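Celix (motion planner)

Celix is an open-source motion planning and grasp execution library for robot arms fitted with two-finger grippers. It is developed at Ondthorpe and written mainly in C++, with Python bindings. The library is used in research labs for pick-and-place and packing tasks, including the handling of cables and other flexible items.

Architecture

Celix is divided into a planner, a controller and a scene server. The planner samples joint-space paths and passes them to the controller as timed trajectories. The controller runs at 1000 Hz and can stop or re-time a motion without a new plan. The scene server merges depth data with wrist camera images and stores obstacles as a coarse voxel grid, with finer cells near the fingertips.

Early releases treated every obstacle as rigid. This caused frequent planning failures with cartons, whose flaps shift when touched. Version 2 added a "soft" label for surfaces the arm may brush against at low speed, and the default speed limit near such surfaces is 60 millimetres per second.

Cable handling

The cable module, known as Tomar, looks for a graspable section of a coil and ranks candidates by finger clearance. Plugs and connectors are masked out by default.

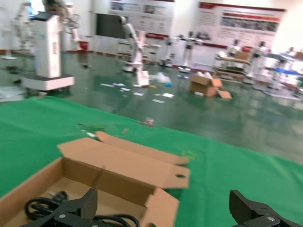

Tomar does not model the full shape of a cable. It fits short segments to the visible portions and rejects any grasp that would close across more than a set number of strands, a limit that can be changed in the configuration file.

Testing

Regression tests are run against the Fliltdale set, a collection of 1763 recorded grasp attempts. Of these, 139 involve cables in open boxes. Changes to the planner's default behaviour must pass the full set before they are merged.

See also

Grasp planning
Collision avoidance
Visual servoing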